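Undgate Clinical Research Unit
Protocol Review Group, Minutes
09/07/2024

Present: Ihor Yurchenko (Chair); members for nephrology, nursing, pharmacy, biostatistics and child life; study coordinator, Beketti trial
Apologies: Member for laboratory services

1. Minutes of the previous meeting
The minutes of the August meeting were approved with one correction. Under item 4, "weekly" should read "every second week."

2. Matters arising
The revised consent form for the Dudden study has been returned by the ethics board with no further questions. The form is in use at both sites. Item closed.
The request for a second centrifuge remains with the purchasing office. The Chair will ask for a delivery date.

3. Beketti trial: oral iron in children with chronic kidney disease
3.1 Recruitment. The study coordinator reported that 27 children have been enrolled against a target of 40. Two families declined at screening, citing travel. The group agreed that enrollment should stay open and that the target should not be changed at this stage.
3.2 Dosing diaries. Seven diaries were returned with missing evening entries. The member for nursing noted that the evening page is printed on the back of the sheet and is easily overlooked. The group agreed that both entries should be placed on one side. Diaries already issued will remain valid.
3.3 Blood samples. The pharmacy member asked whether samples drawn less than two hours after a dose should be included in the main analysis. The biostatistics member advised that they be kept in the data set, marked, and left out of the main analysis. Agreed. The analysis plan will be amended before the next data transfer.
3.4 Adverse events. Stomach upset and constipation were reported, all mild. One child stopped treatment at the parents' request and remains in follow-up. No serious events were reported.

4. Visit rooms
The member for child life presented a short paper on the waiting period between the first and second blood draws. Parents have asked for more to occupy younger children during this time. The group supported a small supply of wipe-clean toys for each visit room, subject to the usual infection control rules. Soft toys that cannot be laundered will not be accepted.

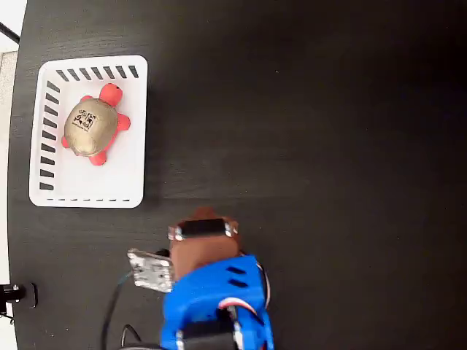

Item 4: toy turtle in white plastic basket.

A budget for the toys was approved from the unit's general fund. The nursing member will add the cleaning of toys to the room checklist.

5. Nazarenko extension study
The sponsor has asked whether the unit would take part in a 20-month extension. Members were in favor in principle but wished to see the visit schedule first. The pharmacy member raised the limited cold storage on site. Decision deferred.

6. Actions
Chair: centrifuge delivery date; request visit schedule from the Nazarenko sponsor.
Study coordinator: reprint dosing diary.
Biostatistics: amend analysis plan.
Nursing: update room checklist.
Pharmacy: report on cold storage capacity.

7. Other business
None. The date of the next meeting will be circulated by the Chair.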